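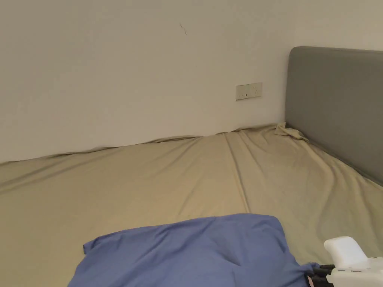
Kennel News, Aug 3, 2022

Well, it's been a busy couple of weeks at Haler Kennels and I'm way behind on answering email, so let me put it all in one place. The big news first: Remia passed her hips and elbows! The letter came in the last stretch of July and I opened it standing at the mailbox with two leashes in one hand, so it has a tear down the middle now, but the part that matters is readable. Hips good, elbows clear. I did a little dance and the neighbors saw it.

For anyone new, Remia is our sable Leonberger girl out of the Jurkevico line, the one with the dark mask and the very loud opinion about squirrels. She came to us as a puppy and I've been waiting on these results before making any plans for her. Her eyes and heart were checked back in the spring and both were fine, and the nerve disease DNA panels came back clear before that. So that's the whole list done, and she's officially allowed to be a mom if she feels like it.

Now for the part a lot of you have been writing to me about. No, there isn't a litter on the ground, and no, she isn't bred yet. She should come into season this fall if she sticks to her usual pattern (she never sticks to her usual pattern). The boy I've picked is from Văduva, a small kennel I've admired for years and have pestered with messages for almost as long. He's a big easygoing red dog with lovely straight front legs and a head I could look at all day. What sold me was his temperament, though. I spent a whole afternoon with him at a show in the heat, with a marching band going by, and he slept through the tubas.

On paper the two of them look really nice together. Remia is a touch long in the back and he's shorter coupled, she has more bone than he does, and both have the coat I like, not so thick that you can't get a comb through it. The pedigrees share very little in the first several generations, and in a breed this small that took me a lot of evenings at the kitchen table to find. I've got pedigree printouts all over the house. There's one stuck to the dryer.

I'm going to keep the waiting list short this time. Last time I let it grow to 23 families and then felt awful writing to most of them, and I don't want to do that again. So I'll take 11 names and then close it until we know what we have. If you were on the old list and didn't get a puppy, you have first pick of those spots, but you do need to write and tell me you're still interested. Lives change, people move, somebody gets a cat that hates everything. I won't be offended!

A few things I get asked every single time, so here they are again. Yes, I keep puppies until they're past eight weeks, and usually a bit longer for the shy ones. Yes, they go home with a contract, and the contract says the dog comes back to me if you can't keep it, at any age, for any reason. I mean that. I've driven a very long way for a seven-year-old dog before and I'd do it again tomorrow. And no, I don't let people choose from a picture on day three. At that age they look like baked potatoes. I match puppies to families after they've had their temperament evaluation, and I do listen to what you want, but I also live with these guys around the clock and I know who is going to eat your couch.

The other news is that the new exercise yard is finally fenced. It's 4000 square feet with real shade on the west side, and the crew only had to come back once to fix the gate, which was hung so it opened straight into the water trough. The dogs love it. The old ladies have already picked their spots under the maple and won't let anybody else lie there. I've got 2 dogs who dig, and they've been working on the far corner like they're getting paid, so there's a row of pavers going in along the bottom of the fence as soon as it cools off a little.

Speaking of cooling off, please be careful with these big coats right now. We walk before breakfast and again after dark, and everyone stays in by the fans through the middle of the day. Mine get frozen broth in old cake pans, plain with no onion in it, and they carry the pans around the yard afterward like trophies. If your dog is panting hard and won't settle, don't wait to see how it goes, get him somewhere cool and call your vet.

We aren't entering any shows this month. Remia is blowing her coat and looks like a half-plucked chicken, and I'd like her to have some hair before a judge puts hands on her. I'm hoping to have her back in the ring later in the fall, depending on when she comes in season, and I'll post our entries when I have them.

If you've got one of my dogs at home, send me pictures, please! I'm putting together the photo wall in the hallway again and I have far too many baby pictures and hardly any of them grown. Muddy ones are fine. Next update will be when Remia gives me something to update you about.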